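CASTTHORPE ALLOTMENTS -- WINTER ROUND-UP

December 14, 2018

Quick one this time, am writing it between the school run and the dentist. Seed order first as that's what everyone keeps ringing about.

The Prunalo catalogue is in the hut. One copy, please don't take it home (last year's went missing in the first week). Tick your name on the sheet, write the code not just "beans", and put your money in an envelope with your plot number on. Order goes off when we've got 100 packets between us, that's when the discount kicks in. We were at almost 300 last winter so shouldn't be a problem.

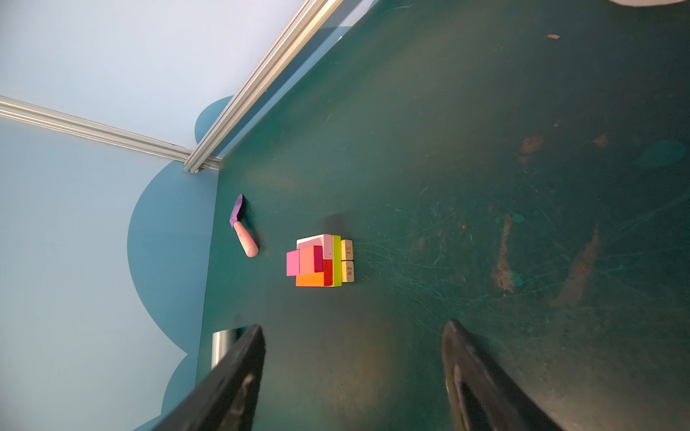 Water

Off at the main until spring. If your tap is still dripping leave it open, don't force it shut, that's how we lost the one by the compost bays. Butts want emptying by a third if you haven't already. Lids on.

The top trough has a crack in it again. Bianca Matei has some sealant left over from her pond and will have a go on the next dry day -- if there is one.

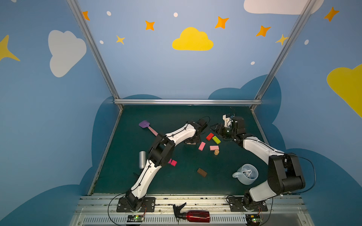

While you're up that end, the path by the hedge is very slippy. Chippings on order from Santoro, two loads, they'll be tipped by the gate and it's help yourself with a barrow. Main path first please, then your own. Last time it all vanished onto three plots and we were still walking through mud in Febuary.

Leeks and sprouts

Rust on the leeks pretty much everywhere. They're fine to eat, peel the outside off. Don't compost the worst leaves. Sprouts good this year, pigeons think so too. Net them properly, pegged down at the bottom, and check the nets every couple of days in case a bird's got in.

Garlic -- still time if the ground isn't sodden. Mine's in pots in the cold frame and looks happier than the lot I put out in autumn.

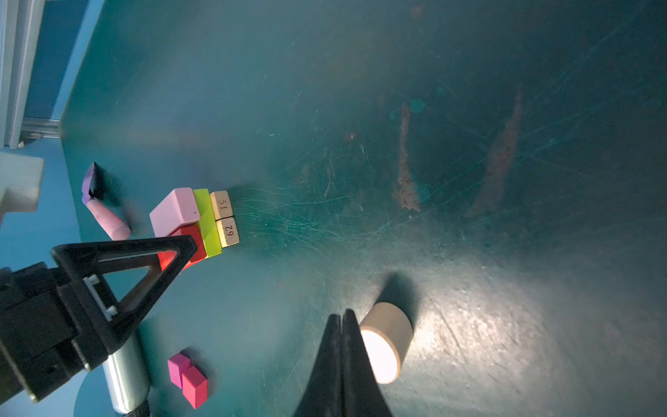
Can I still prune my apple tree in December?

Any time until the buds start to swell is ok, but pick a dry day with no frost. Dead and crossing branches first, then stand back and have a look before you take any more off. Leave plums and cherries alone till summer.

Potatoes

Potato day is back at the church hall, date to follow when they've confirmed the heating. Guresine will be there again, the waxy one that did so well on the lower plots. Bring your own bags, egg boxes as well if you've got any spare for chitting.
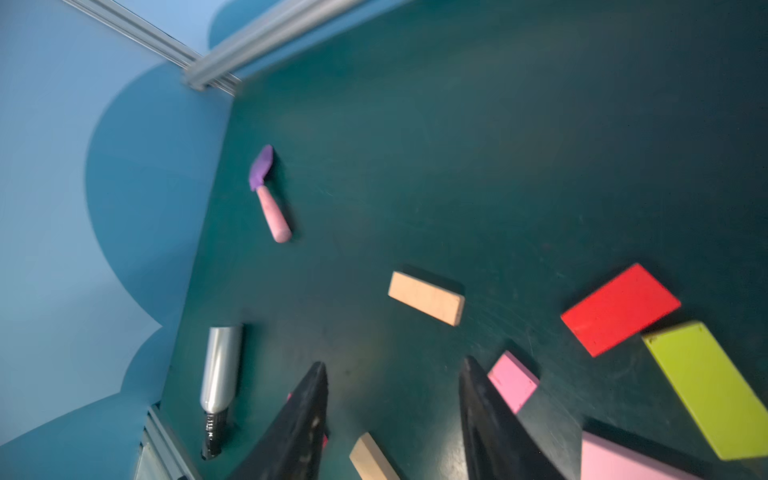
Someone asked about sharing a sack of earlies. Good idea, put a note on the board in the hut with how many you want and we'll pair people up. Same goes for onion sets and shallots.

Rents are due in January, same as last year, same envelope system. Gate code changes then too, you'll get the new one whe you pay.

Mince pies in the hut on Sunday from 2, bring a mug.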